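Acta de la reunión de seguimiento - software de percepción y control, proyecto Juteo
Marzo, 10:00. Asisten: Veerle Declercq (percepción), Kylie McPhee (control y planificación).

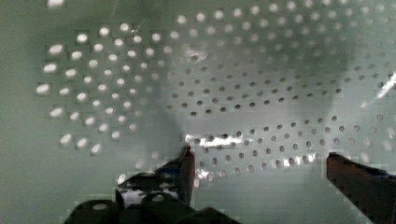
1. Percepción. Declercq presenta el estado del nodo de segmentación tras la migración a Tsuji. El detector de bordes sigue generando falsos contornos en superficies con textura periódica. En la chapa verde perforada el problema es doble: los agujeros de la izquierda, con luz por detrás, se leen como óvalos blancos, y los de la zona en sombra como círculos oscuros, de modo que un único umbral no cubre ambos casos. El reflejo horizontal que cruza una fila de agujeros agrava la segmentación - los artefactos de compresión tampoco ayudan. Se acuerda pasar a umbral adaptativo por bloques y enmascarar los dedos de la pinza antes del filtrado.

2. Datos. El conjunto de validación queda fijado en 2.000 imágenes de muñeca. No se admiten cambios de etiquetas sin revisión previa.

3. Control. McPhee informa de que el lazo de aproximación pierde la referencia cuando el estimador de pose salta una fila de la retícula. Propone rechazar correcciones laterales superiores a 3 mm por ciclo y mantener la última pose válida durante 6 ciclos. Aprobado en la rama de pruebas.

4. Planificador. La integración con Prulcombe se aplaza. Falta cerrar el formato de los mensajes de colisión.

5. Tareas.
Declercq: umbral adaptativo y máscara de pinza.
McPhee: límite de corrección y registro de rechazos en Nundwood.
Pendiente de asignar: pruebas de regresión del bus de mensajes.

Se levanta la sesión a las 11:10.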